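How does a platform game know when you've landed?

Hello again! Last month I promised to explain something that puzzled me for years when I was little. You press the jump button, your hero flies up, comes down and lands neatly on a ledge. How does the game know the ledge is there? Why doesn't your hero just drop straight through it?

I make a small game called Wamerix, about a beetle knight who climbs an enormous tower called Stirkitz, so I spend a lot of my day thinking about ledges. (More than is good for me, my sister says.)

The first thing to know is that the computer doesn't see the picture you see. You see a beetle with a shiny helmet and six wobbly legs. The computer sees a box. It's an invisible rectangle drawn round the beetle, and game makers call it a hitbox. Every ledge has a box as well, and so does every spike, every coin and every grumpy snail.

Many times a second the game asks one question, over and over: are any of these boxes touching? If the bottom of the beetle's box meets the top of a ledge's box, the game says "stop falling!" and your beetle stands up. If his box touches a coin's box, you get the coin and hear the little ping. And if it touches a spike... well, back to the start of the room you go. 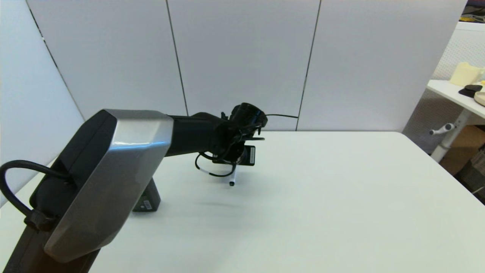

Boxes are rather plain, though, and heroes are lumpy. Say I wanted to put a big robot arm in my game as a boss, reaching slantways over a table. One giant box round the whole thing would be horribly unfair, as you'd get bumped by the empty corners! So I'd use several smaller ones: a chunky one for the silver part, a long thin one for the black forearm and a little one for the gripper on the end. I'd leave the loopy black cable out altogether, so your beetle could run right past it without a scratch.

Now for a secret. In lots of games the hero's box is a bit smaller than the hero. My beetle is 100 dots tall on the screen, but I shaved a bit off his box at the top and both sides. That means a spike can brush his helmet and you'll get away with it. You think "phew, that was close!" and feel terribly clever -- and I'm quite happy for you to think so.

It can go wrong, too. When I built the Idville level I forgot to give one bridge a box. It looked perfect, with ropes and planks and everything, and my poor beetle fell through it 35 times before I worked out what I'd done.

Try this at home: draw your favourite game character on squared paper, then draw the fewest boxes you can that cover it fairly. Would you put a box round the hat? What about a tail? I leave tails out, but the dragon in my Fajardo level has one so long that it got a box all to itself.

Next month: why some games let you jump even after you've run off the edge!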